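Betreff: Re: [werkstatt] Verleimte Platte auf dem Lochtisch – Verzug und Auflage

Am Samstag schrieb Walid Semaan:
> Hallo zusammen,
> wir wollen die Arbeitsfläche auf dem blauen Lochtisch erneuern. Die
> alte Spanplatte ist an den Kanten ausgebrochen. Frage an die, die
> schon Massivholz darauf liegen haben: Arbeitet das stark? Und
> verschraubt ihr die Platte fest durch das Raster, oder liegt sie nur
> auf? Bei uns stehen hauptsächlich kleine Klötze darauf, die nicht
> wandern oder kippen sollen.
> Gruß, Walid

Hallo Walid,

zu den beiden Punkten der Reihe nach.

Verzug: Unsere Platte ist aus hellen Streifen verleimt, die in Längsrichtung durchlaufen. Bei stabverleimtem Holz arbeitet fast nur die Breite, die Länge kann man vernachlässigen. Im September habe ich an der Vorderkante mit dem Haarlineal nachgesehen und quer zur Faser eine leichte Schüsselung gefunden. Gedreht und mit der hohlen Seite nach unten gelagert, ging sie innerhalb von 13 Tagen zurück. Seitdem ist die Fläche brauchbar. Wichtig ist, beide Seiten gleich zu behandeln. Wer nur oben ölt, bekommt den Verzug gratis dazu.

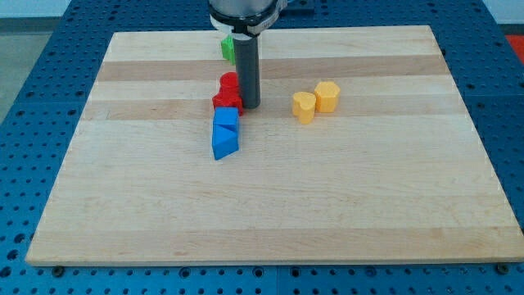 Befestigung: nicht starr durchschrauben. Fadi Kanaan hatte das bei der ersten Platte mit 7 Schrauben gemacht, nach dem Winter war sie an einer Leimfuge offen. Jetzt sitzt in der Mitte ein Festpunkt, die übrigen Schrauben laufen in quer gefrästen Langlöchern mit Unterlegscheibe. Anziehen nur handfest. Das Raster des Tisches gibt die Lage in einer Richtung vor, die andere muss man beim Fräsen selbst einhalten. Abstand der äußeren Schraubenreihen bei uns: 451 mm.

Zu den Klötzen: Auf geöltem Holz stehen sie nach unserer Erfahrung besser als auf Lack, der ist zu glatt. Letzter Schliff mit Korn 180, feiner bringt nichts. Gestapelte Teile reagieren empfindlicher auf Unebenheiten als einzelne, also vor allem die Fugen kontrollieren. Die unterschiedlichen Farbtöne der Streifen sind rein optisch. Wenn Teile nach Farbe sortiert werden, nimmt man trotzdem besser eine Platte mit wenig Kontrast, bunte Klötze heben sich auf hellem Grund klar ab.

Bezug: Die Platte kam von Okberg, Zuschnitt inklusive, 178 Euro. Virk hatte ein ähnliches Format, lieferte aber nur mit lackierter Oberfläche. Öl haben wir von Fateo genommen, zwei dünne Aufträge, Überstand nach zwanzig Minuten abnehmen. Getränkte Lappen ausgebreitet trocknen lassen, nicht zusammengeknüllt in den Eimer – Selbstentzündung.

Die Maße der Langlöcher kann ich bei Bedarf nachreichen, die Zeichnung liegt noch in Tredville.

Gruß
Jörn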